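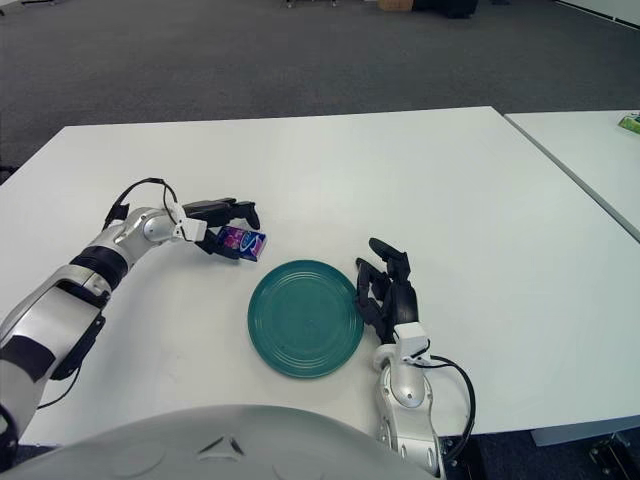 Rehema Chege, news desk volunteer

Maddocks Hall opens its kitchen swap again in August, doors at 2, and the big white table is already up. Plates, bowls, boxed bits, anything for the kitchen that still has some use in it. Bring one, take one. No money changes hands – same as last year.

First in, a round teal-green plate with a raised rim and rings round the middle, and a small box in purple and pink with a blue and white swoosh on it. More of that sort of thing wanted please. Last year we had far too many mugs and hardly a plate by teatime.

Mārtiņš Žukauskas is running the table this time. He wants crockery clean and wrapped in newspaper, and boxes with whatever belongs in them still inside. Chipped things go in the crate by the back door, the mosaic class will have them. No knives. No electricals either, the hall has nobody to test them.

Drop-off is at the side entrance from 5 the evening before, or on the morning itself if you can't manage that. Parking behind Zarkeck's is fine untill noon, after that they need it back for deliveries. Prams and trolleys use the ramp, the front step is still waiting to be mended.

Large sets – ring Mārtiņš first. He had a 90 piece dinner service turn up last time in three car loads and it took over the whole stage, so he would like some warning.

Tea and cake from the hatch, proceeds to the roof fund, which needs another £1000 before the winter. Cakes to the hatch by 1 please, labeled if there are nuts in. Anything left on the table at closing goes to the Plasidia shop on the high street.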